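Sat 31 December

The year's last job on the door cell took most of the day, so I am writing it up while I remember the order I did things in.

For anyone new to the blog: I run a small arm that opens doors. The real one sits on a bench frame from Hamberg and has a two-finger gripper on the end. The other one lives in the simulator and is supposed to be its copy. I train and test in the simulator first, then move over to the bench. When the two drift apart, nothing I learn in one is worth much in the other, and by June they had drifted a fair way. I kept putting off the fix.

The bench came first. I powered down, took off the gripper and cleaned the finger pads with a damp cloth. One pad had a nick in it from a bad close in the fall. I swapped both, because a new pad next to a worn one closes off center. The pads are plain ones from Kruger. They come with screws that are slightly too long, so I used the old screws again.

Then the wrist cable. It had been rubbing on the bracket where the camera sits, and the sleeve was worn through in one spot. The wires under it were fine. I put on a new sleeve, moved the clip back toward the elbow and left more slack than before. I ran the wrist through its whole range by hand to make sure nothing pulled.

After that I homed the arm and ran the close test 131 times. It missed the limit on 2 of them, both early on, and I found the finger stop was loose. I tightened it and started over. No misses the second time.

The simulator side was slower. The model still had the old camera mount in it, so every view from the wrist was tilted differently from the real thing. I measured the new bracket, typed in the offsets and got one sign wrong, which cost me an hour. Once that was sorted I went through the saved scenes in the Wokbridge folder, the ones with the lever handles, and stepped the arm up to each door to check the approach.
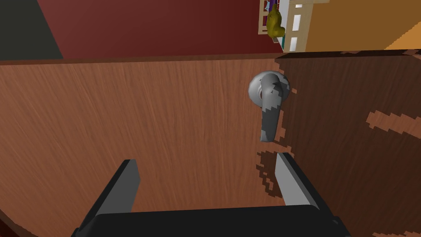 The lever is the part I care about. If the approach is too high, the fingers close on the round plate and slide off. Too low and they catch only the tip, and the arm pushes down with nothing to hold. I set the stop point a little short of contact and let the last bit of travel run slow. I also turned the shadow quality down a long time ago to save time on the graphics card, and the textures are rough for the same reason. I might turn them back up next month and see if it makes any difference to the grasp.

A full batch is 300 attempts. I started one at four and let it go while I swept up under the bench. The log file stopped at line 1067 with a full disk, so I cleared out the old Jero recordings and started it again.

Still to do: label the spare cable, order pads, and write the new offsets on the card taped to the controller. The old numbers are still on it.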